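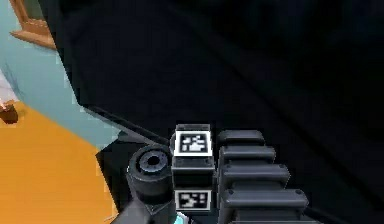 Simulation work moves to the packing line planners

Since March, the four planners at the Huverden site have been testing changes to the robot cells in simulation before anyone touches the floor equipment. The job used to belong to Katus, the integrator, and a change request took long enough that most small ones were never filed.

The practical difference is in who does what. A planner now loads the cell model, sets the wrist and gripper to the start pose, and runs the pick sequence against the current carton list. A standard run is 2000 picks. Collisions, missed grasps and lost marker readings are logged separately, and the log goes to the shift lead with the request.

Marker readings have taken up most of the time so far. The wrist model carries two square fiducial markers, one above the other on the housing, and the pose check depends on the camera reading at least one of them. When a large dark surface fills most of the view, the margin for error is small. Chia-hao Su, who runs the model library, has asked planners to repeat any failed run with the light level raised 20 percent before reporting a fault.

Operators on the Baird and Pusley lines will notice two changes. Manual jogging during setup is down to 40 minutes per changeover, and the operator now signs off the simulated path before the first live cycle. That sign-off is a real check – operators have already sent back paths that were clear of collisions but left no room to reach the jam release.

Grading is still open. The sign-off is extra responsibility and is not covered in the present job descriptions. Planning and HR have the wording, and until it is settled the task stays with operators who have completed the half-day course.

Course places are booked through the shift lead. Model errors go to the library inbox, with the run number in the subject line.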